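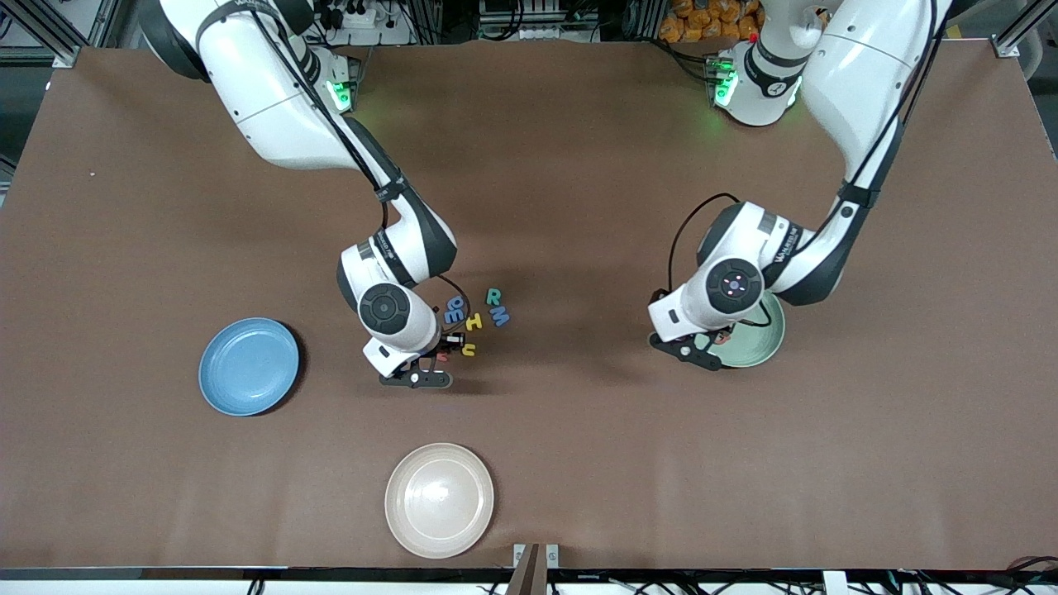
By Lamisi Owusu | Sunday, December 13, 2020

Protmont has finished fitting out the activity room at its Zemudau nursery, with table items chosen for sorting and meal-time play. The set includes round plates in several colours, among them blue, pale green and cream, and foam alphabet letters. The plates have a raised rim, and the blue one has a matte finish.

Work on the room began in September. The order came to 423 items, and 39 children are enrolled for the new term. Fiifi Sulemana, who manages the site, said plates and letters will be stored separately and cleaned after each session. A second room, with the same brown tabletop, is due to open in 2 months.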